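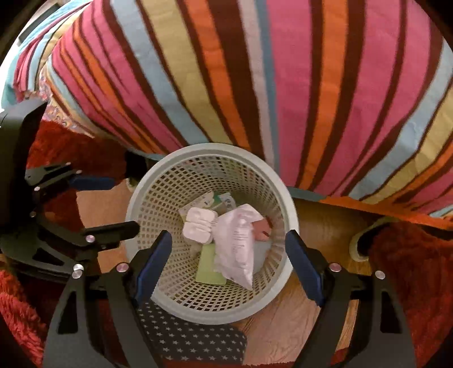 Zoi Gavalas has spent most of the spring deciding between two grippers, and she would like to be done with it. She runs hardware testing at Veranent, a small company that wants to build an arm for picking up around the house. When we spoke in April she had 834 recorded grasps in a spreadsheet and was still adding to it.

The two candidates are the Lelum, a parallel gripper with short, stiff fingers, and the Langat, which closes through a set of linkages and has longer, flatter pads. Both come as a hand-held tool as well as an arm attachment. Gavalas did nearly all of the early comparison by hand.

"You learn faster holding it," she said. "If I put it on the arm first, I spend the morning on the controller and get 10 grasps before lunch. By hand I can do that before my coffee is gone."

Her test objects are mostly packaging: thin plastic wrappers, blister trays, folded cartons. She picked them after an earlier round with wooden blocks and plastic cups, where both grippers scored so high that the results told her very little.

"A block doesn't care how you grab it," she said. "A wrapper gives way. You think you have it, and you have a corner, and then the corner slides out."

The Lelum did better on anything with a hard edge. Gavalas said it held trays firmly and let go cleanly, and she likes that it has few parts to come loose. Its trouble was reach. Inside a basket the body of the tool met the rim before the fingers got to the bottom, and she found herself tilting it to make up for that. An arm can tilt too, but the software team at Veranent would prefer that it didn't have to.

The Langat reached lower. It also opened wider, and on crumpled plastic that mattered more than grip force did. What bothered her was the play in the joints. After 273 grasps she measured the gap at the fingertips again and found it had grown by 2 millimeters.

"That's a screw problem, probably," she said. "I tightened everything and most of it went away. But I don't want to sell somebody a machine they have to tighten."

The camera took up more of her time than she had planned. Veranent uses a wide-angle lens mounted close to the fingers, so that the tips stay in view all the way down. Gavalas tried a narrower lens from Renavness for a week. The picture was sharper and easier to label, she said, but up close it lost the rim of the basket, and the people labeling the recordings couldn't tell how near the fingers were to the side.

"I went back to the wide one. It bends everything and you lose the corners – fine. I want to see the rim and both tips in the same picture."

She prefers to test in furnished rooms, with bedding and rugs left where they are. The bench in the office has even light and a gray mat, and she still uses it to check calibration. She doesn't put much weight on scores from it. Soft things near the floor are what she watches for, because a finger that closes on a blanket hem will pull the blanket along with whatever it was sent to get.

Asked which gripper she would choose if she had to order that afternoon, Gavalas took a while to answer.

"Langat, with different screws," she said. "And I'd want to try a softer pad. The one on it now is good on cardboard and only okay on film."

The next round will be on the arm, with the same kinds of packaging and the same wide lens. She expects the numbers to drop for both grippers once her own wrist is out of the loop, and has asked the software team not to look at the first day's results.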